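Two baskets and a tablecloth

4 min read

Last updated in May

So I've been spending my mornings teaching a robot arm to do things with baskets, and a few of you asked what that looks like day to day. Mostly it looks like me moving the arm through the same job over and over while the computer records everything, then putting it all back and going again. Glamorous!

The project is called Halumitz (I didn't pick the name) and the idea is simple enough. You guide the arm through a task, the software saves the joint positions and the camera view together as one episode, and once you have a big enough pile of episodes you hand them to the learning system and see what it picked up. We record with a tool called Ekesix, which I like a lot more since they fixed the thing where it ate the last second of every take.

My goal for a good morning is 40 clean episodes. Clean means I didn't bump anything, didn't stall halfway wondering where I was going, and didn't let go too early. I throw out plenty. For a while I kept the ugly ones too, on the theory that more is more, and the arm learned my hesitation perfectly – it would sail up to a basket and then just hover there, thinking, exactly like me before coffee.

The current set is all about approaching a basket from the side, with the fingers down near the rim. I like woven baskets for this. They have some give, the rim is never quite straight, and the weave looks different to the camera every time you turn one a little.

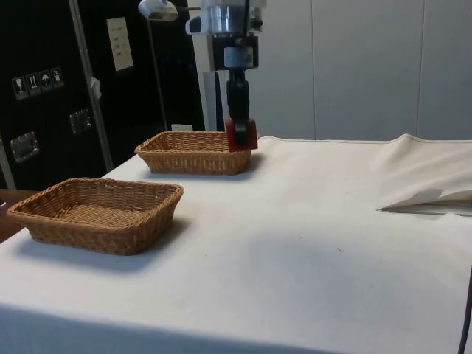 Martens thinks I'm too tidy about it, and wrote in to say that a set recorded on a smooth cloth with everything lined up will fall apart the first time a basket lands crooked, so I should mess up the start of every single take. Fair! I do shift things between takes, but I have favorite spots and I drift back to them without noticing. When I plotted the starting positions last month they made two fat little clumps with hardly anything in between, which was embarrassing.

So the new rule is that a script picks the spot and the angle and I do what it says, even when it's an annoying reach. I also stopped smoothing out the tablecloth. Wrinkles stay wherever they end up, and I move the lamp a bit whenever I take a break so the shadows change too.

The other thing eating my time is labels. Every episode gets a short sentence saying what the arm was asked to do, and I was typing "move to back basket" in the morning and "go to the far basket" after lunch. Some variety is good, but mine was just sloppy. Now I write the sentence first, then record.

Next up is the Falteo gripper, if it ever ships, and then I get to find out how many of these episodes I have to redo with different fingers. I'm guessing a lot of them.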